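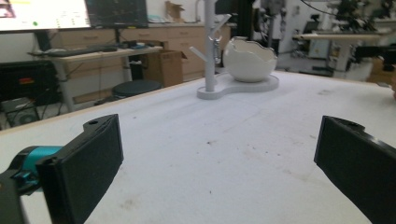
Rustby: how to stop being poor by the time you reach the docks

Rustby is a game about running a junkyard in a town that doesn't want one, and it opens by handing you a yard, a crane and a loan. The loan is the tutorial. Everything else you're expected to work out by dragging things onto other things and seeing what catches fire. Your first lot is a blank pale slab with a few specks and scuffs on it, much like a white tabletop with a single stand parked near the middle, and the temptation is to fill it right away. Please don't. I filled mine on the first evening, and I've been paying to have it unfilled ever since.

I've now restarted the thing more often than I'd like my family to know, and what follows is the opening I've settled on. It works on the phone version and on desktop. The menus are in different places, but they are equally bad.

Before you buy anything

Open the yard menu, go to Loan, and switch repayment from Automatic to Manual. Automatic takes its cut before your workers get paid, and unpaid workers walk off with copper. You'll see a little sad face over the shed when this happens. The sad face costs more than the interest does.

Next, rotate the crane so it covers the gate and the first row of tiles. You can only turn it for free until you sell your first load. After that it's 1000 scrap a turn, a price clearly set by somebody who owns a crane.

Then leave the game paused and read the contracts board from the bottom up. The good ones are always at the bottom. The one at the top, with the gold border and the smiling mayor, is a trap until level 25.

Your first load

1. Accept the radiator contract. It's dull and it pays on delivery.
2. Put the sorter against the back fence, facing in. Facing out, it throws sorted scrap over the fence, where it becomes the neighbor's.
3. Hire one worker and set her to Sort. Leave Haul empty and do the hauling yourself by tapping.
4. Sell the radiators but keep the brass fittings. You'll want those for the dock pass.
5. Save by hand. Autosave runs when the day ends, and plenty can go wrong before bedtime.

If the sorter jams, tap the hopper and hold. Tapping quickly does nothing, although I notice we all try it.

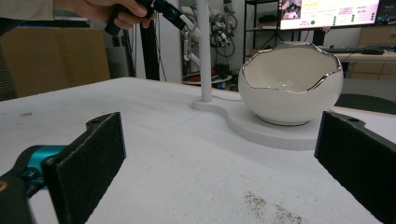 A white bowl with a jagged silver rim.

Odd lots and what to keep

From the second week, the truck brings odd lots: sealed crates with a picture of a question mark on the side. You can open them or sell them sealed. The forum is split on this, loudly. Radwa Cherkaoui, whose spreadsheet is pinned there, opened 31 of them and came out slightly ahead. Boonsong Siriwan sold all of his and came out slightly ahead as well, with fewer opinions.

My own rule is to open a crate only when the tooltip mentions Household. Household crates can hold crockery, and crockery is the one category the Rezende dealer buys at full price in the rain. It rains a lot. Anything marked Industrial should go straight back on the truck, unless you enjoy owning boilers.

Don't stack crockery on the crane tile. The crane doesn't care what's under it.

The dog

You'll be offered a guard dog called Rikodon. Take him. He doesn't guard anything, but while he's in the yard the night thief shows up at the far gate instead of the near one, and you get time to shut the shed. Feed him before the contracts refresh each morning or he'll eat a contract. I assumed this was a figure of speech in the patch notes.

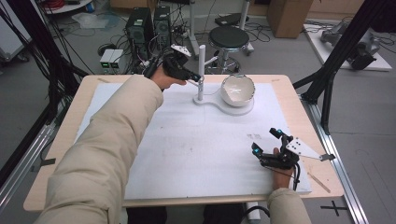 Left hand reaching toward the post, right hand resting low.

Getting to the docks

The dock pass costs 1000 scrap plus the brass fittings you kept in step 4. If you sold them, the hardware store in town stocks more at a price I won't repeat here.

Once you have the pass, move your sorter before you move anything else. It takes a full day to travel, and nothing at the docks can be sold unsorted. Pay off whatever is left of the loan on the morning you leave, too; the bank counts the docks as a separate town and will cheerfully charge you in both.

Jamwood says the April patch will let you keep your worker when you change yards. For now she stays behind, so give her the last day off and take her gloves out of the locker. They transfer, and she doesn't seem to mind.

Guide by Ruairi Sutherland, last updated Mar 17, 2024. Thanks to Hala Hegazy for the crane correction.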